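Budgeting for a small robot arm

Budgeting for a small robot arm means working out what you'll spend to get an arm doing useful work, from the first quote through the first year of running it. I've kept this entry going on the Tadosham shop wiki for a while now, and people keep asking me the same things at lunch, so I'm writing it in my own voice and I hope you'll put up with that!

What counts as the price

The number on the quote is the arm. Sometimes it's the arm and the controller, and sometimes the controller sits on its own line two pages later (read the whole thing, please). The gripper is nearly always separate. So are the cables, the mounting plate, the stop button and whatever you're going to bolt it all down to. When we priced our first arm I had a lovely clean spreadsheet with one row in it, and by July it had 55 rows. Most of them were small. They added up anyway.

Freight is the one I forgot. Our supplier, Andreadis, quoted it as a separate item - $1,300 for the crate and the lift-gate delivery - and I had to go back to my boss and ask for it after she'd already signed. Not my favorite Tuesday.

Grippers and tooling

People love to talk about reach and payload, and I do too, but the gripper is where I'd slow down. A plain two-finger parallel gripper will handle a surprising amount of stuff if your parts are all close to one size. Once the parts vary you start buying fingers, then a second gripper, then a quick-change coupling so you can swap them. I now put down money for 3 sets of fingers on every plan, and I've never had any of it left over.

Planning in simulation

This is the step I'd push hardest. Before we buy anything we build the station in software, with the arm standing where we think it'll stand, and give it something dull to do. You find out fast whether the arm can get down to the work surface without folding itself into a knot, and whether it bumps the shelf you were sure was out of the way. Lingyun Feng set ours up in a package called Edov, and she's the reason the model has a room around it as well as an arm. A bare arm in empty space will reach anything you like. Put in the furniture and you start moving things.

Software cost is a mixed bag. Some packages come with the arm, some are a yearly seat, and a few are free until you want to export a program. What you're mostly paying for is somebody's time. I allow 4 weeks of one person for a first model, and after that it goes a lot quicker (you reuse the room, you reuse the table, you only change the arm).

One caution: a simulated grasp is kinder than a real one. Friction is whatever you typed in. I use the model for reach, clearance and layout, and I leave grip testing for a borrowed demo unit.

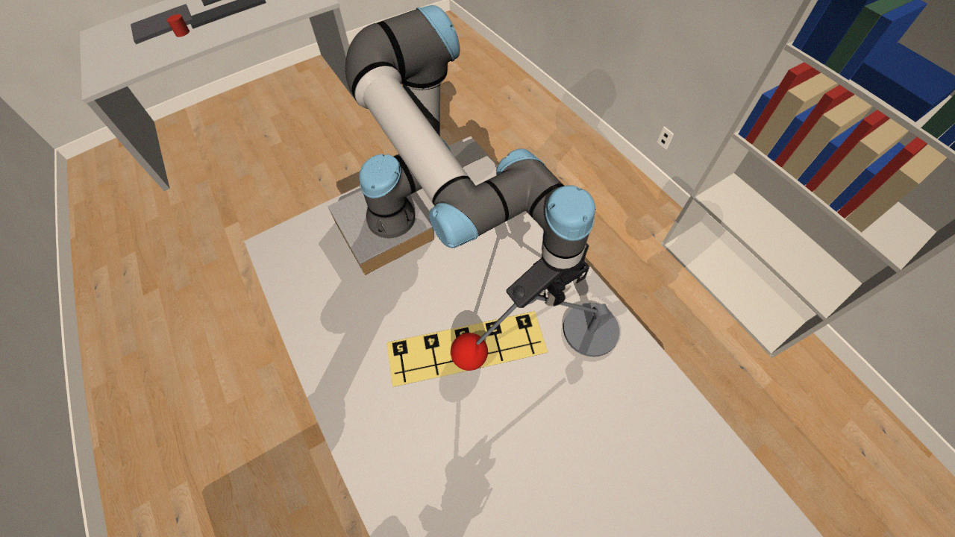
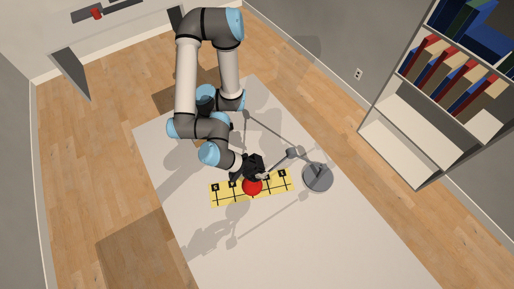
Station model with the arm over the numbered yellow strip and red ball.

Running costs

Set aside something for spare cables, replacement finger pads and a service visit. Training belongs here too. We sent two people to the Jistia course and budgeted for the class but left out the hotel, so now there's a travel row as well. If you rent your floor space, check whether you're allowed to drill into it before you order a pedestal.

See also: Gripper selection; Floor anchors; Quote checklist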